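Folding hoodies so they fit in a drawer

4 min read

quiltrack
I moved into a smaller place in December and went from a closet to a dresser with 4 drawers. T-shirts and pants are fine. Hooded sweatshirts are the problem. I own 11 of them and most are heavy fleece. Folded the way my mother taught me, four of them fill the bottom drawer and it won't close. What does everyone else do with theirs? I don't want to hang them. The rod I have left is full of coats.

benchwarmer_ok
Roll them. Lay it face down, sleeves across the back, hood down flat, fold in half the long way, then roll from the bottom up to the neck. Stand the rolls on end in the drawer.

quiltrack
I tried rolling. They come undone when I pull the one next to them out.

benchwarmer_ok
Then you need to roll tighter, or tuck the roll into the hood. Leave the hood out when you fold the sleeves in, roll up from the hem, and pull the hood over the roll at the end. It holds.

Lazaridis
I would not tuck into the hood on anything thick. I did that for a couple of years and the neck seams got stretched on two of mine. Fold flat and file them upright, same as shirts. The hood goes down the back first, then sleeves, then thirds from the bottom.

benchwarmer_ok
Never had a seam stretch. Mine are midweight though.

Lazaridis
Mine were heavyweight. That may be the difference.

pocketlint16
Before any of this, where are you folding? I used to fold standing up, holding the thing against my chest, and it came out a different size every time. Now I do it all on the bed. You need room to get the sleeves out straight, and a fleece hoodie takes up more room than you'd think.

pocketlint16
Red one on the bed. The hood and the sleeves are where all the bulk comes from.

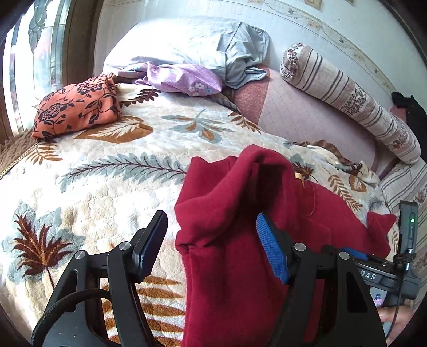 Red fleece hoodie on the quilted blanket, not folded yet

quiltrack
OK, that is the same kind of thick fleece I'm dealing with. Do you find a plush blanket gets in the way? Mine grabs at the sleeves when I try to smooth them.

pocketlint16
A little. Smooth from the middle out and press down with the side of your hand. If it bothers you, put a sheet or a big towel over the blanket first.

mornington_st
Table is better. A bed gives under your hands and you never get a flat fold. I use the kitchen table and do the whole load there while the coffee is going.

pocketlint16
My kitchen table seats two and has a toaster on it. The bed works.

mornington_st
Fair enough. An ironing board with the shirt end toward you also works for the body part, but you'll fight with the sleeves.

Lazaridis
To the original poster: what are the inside measurements of the drawer? Height matters more than width if you file upright. Mine are from Janness and the bottom one is deep enough for a hoodie folded in thirds. The top ones need quarters.

quiltrack
No idea on the brand, it came with the apartment. I measured the height of the bottom one just now and it's 200 mm. The tape I have is metric.

Lazaridis
Thirds might stick up, depending on the size of the hoodie. Go to quarters. Fold it in half from the bottom, then in half again. It'll be a fat block, but it will stand up without help.

tenpenny
Nobody has said it yet so I will. 11 hoodies is a lot for one person in a small apartment. I kept five. The rest went in a storage bag under the bed, and I swap them when the weather changes.

quiltrack
I wear most of them. Two are for painting and yard work, and I could put those somewhere else.

tenpenny
There you go, that's two out of the drawer.

benchwarmer_ok
If you go the bag route, I'd skip the vacuum kind for fleece. I left some in an Arnach bag all summer and they came out with hard creases. One trip through the wash fixed it, but it was annoying. A plain zip bag is fine.

mornington_st
I've had fleece in vacuum bags for years with no trouble. Don't suck all the air out.

quiltrack
Update. Did them all on the bed tonight with a towel over the blanket. Quarters, hood down the back, filed upright. The two work ones are on the closet shelf. Seven fit in the bottom drawer and it closes. The other two are in with the sweatpants for now. Still getting a lump where the hood is on the thickest one.

Lazaridis
Put that one at the end of the row with the lump against the side of the drawer.

quiltrack
Will try that tomorrow.

Contact | Copyright Rultano Home Boards | Back to top

Related threads
Best way to store sweaters without shoulder bumps
Drawer dividers, cardboard or plastic?
Fitted sheets, again
How many towels do you keep out
Dresser drawer sticks on one side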